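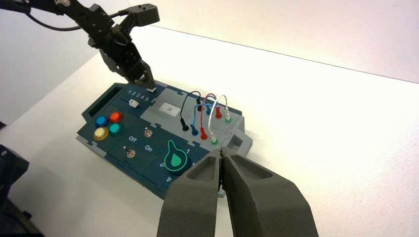
Electronic bed management is the use of software to track, assign and plan the use of inpatient beds in a hospital. A bed management system shows which beds are occupied, which are free, which are waiting to be cleaned and which are held for patients who have not yet arrived. The term covers both the software and the working practices built on it. Related terms include patient flow management and capacity management, although these usually take in operating rooms, imaging and transport as well.

Background

Before computers were common on hospital wards, bed status was kept on wall boards, in paper ledgers or in the memory of the nurse in charge. A bed manager collected the figures by walking from ward to ward or by telephone, often two or three times a day. The result was a count that was already out of date when it was finished. Beds that had been vacated might go unreported for hours, and admissions staff could not see them.

Early computer systems recorded admissions, discharges and transfers mainly for billing and medical records. These events were often entered late, sometimes at the end of a shift, so the data was of little use for placing patients during the day. Dedicated bed management software grew out of the need to record the same events as they happened.

How it works

Most systems are built around a bed board, a screen that lists each ward and each bed within it. A bed has one status at a time. Common statuses are occupied, discharge expected, vacated, cleaning in progress, clean and available, reserved, and closed. Changes come from several sources. Admissions and transfers usually arrive as messages from the patient administration system. Cleaning updates are entered by housekeeping staff on a phone or a wall terminal. Expected discharge dates are entered by clinical staff during ward rounds.

When a patient needs a bed, a request is created with the details that limit where the patient can go. These typically include specialty, level of care, sex where wards have shared rooms, isolation needs and any equipment that must be at the bedside. The software filters the available beds and offers a list. In most hospitals a person makes the final choice, and the system only ranks the options.

Some products assign beds automatically for low-risk groups, such as planned day surgery patients. Automatic assignment is less common for emergency admissions, where a patient's condition may change between the request and the move.

Discharge planning

The expected discharge date is the item of data on which forecasting depends most, and it is also the one most often missing or out of date. Systems handle this in different ways. Some require a date within a set time after admission. Others fill in a default based on the diagnosis and ask staff to correct it. Many also record whether the patient is medically ready to leave and, if so, what is causing the delay – transport, medication, a home care package or a place in a nursing facility.

Discharge time matters as much as discharge date. A bed vacated at 5:00 p.m. and cleaned an hour later cannot help with patients who have been waiting in the emergency department since the morning. For this reason many reports separate discharges before noon from those later in the day.

Measures

Occupancy rate is the most widely quoted measure. It is usually taken at midnight, which can hide the daytime peak, and hospitals with live data often report hourly figures as well. Other common measures are average length of stay, the time from bed request to bed assignment, the time from assignment to the patient's arrival, and bed turnaround, meaning the time between one patient leaving a bed and the bed being ready for the next.

Outlier counts are also tracked. An outlier is a patient placed on a ward that does not normally treat the patient's condition. High outlier numbers tend to lengthen ward rounds and may lengthen stays.

Example of use

Drombridge General Hospital has 360 inpatient beds on 29 wards and units. It replaced a telephone-based process with the Bruleo bed board, starting with 2 surgical wards in November and extending the software to the remaining wards over the following year. The cleaning module was installed last, after housekeeping staff asked for larger buttons and a shorter list of statuses. In the first survey after full installation, 169 staff members returned a form. The most frequent complaint was having to enter discharge times in both the bed board and the electronic patient record. A link supplied by the integration firm Sterar later removed the second entry.

Limitations

A bed management system does not create capacity. Where a hospital is full because patients cannot be discharged to other services, better tracking makes the problem easier to see but does little to ease it. Staffing is a further limit. A bed may be shown as available when there is no nurse to care for a patient in it, and for this reason some systems record staffed beds separately from physical beds.

Accuracy depends on prompt entry. Ward staff sometimes delay reporting a vacated bed in order to gain time before the next admission, a practice known informally as bed hiding. Location tags and bed sensors have been used to detect empty beds without manual entry, with mixed results. Sensors can report a bed as empty when the patient is only in the bathroom or in radiology.

Privacy is a concern where bed boards are shown on large screens. Displays in public corridors normally leave out names and diagnoses and use initials, symbols or bed numbers.

See also

Admission, discharge and transfer system
Electronic health record
Hospital command center
Length of stay
Patient flow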